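How to sort a button tin by colour

I love a good button tin! Mine came from a house sale in Cesstead one May, and it held 2,690 buttons in one glorious muddle. Sorting them was the best rainy-day job I've ever given myself, and it's dead easy once you get going.

Step 1: Set out your bowls

Clear a big table and pick bowls in different colours, one for each family of buttons. Plastic ones are light and easy to tip out afterwards.

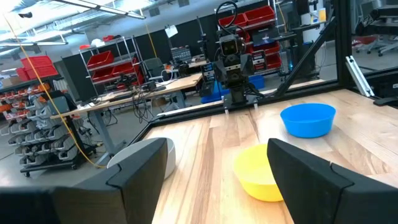 Step 2: Do a rough sort

Grab a handful and go fast. Don't fret over whether teal is blue or green - just choose and carry on. Anything with a shank goes in with its colour for now.

Step 3: Split the big piles

You'll nearly always have far too many whites. Tip them on to a tea towel and divide them into bright white, cream and pearly (daylight helps no end with this bit). 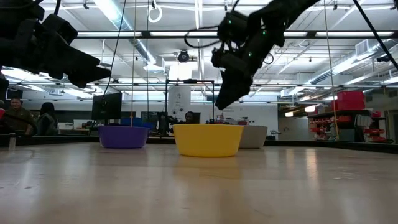
Purple, yellow and off-white bowls

Step 4: Match up the sets

My favourite part! Look for buttons with the same holes, rim and thickness, then thread them on cotton. I found 17 matching green ones, enough for 2 cardigans.
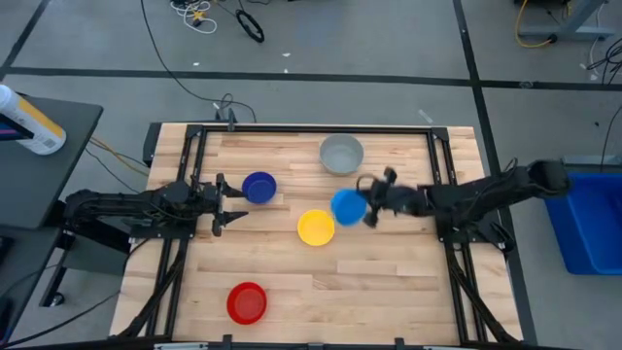

Knot the thread loosely so you can slip one off when you need it. Odd buttons can go in a jar by the sewing machine - they're brilliant for toy eyes and cushion backs.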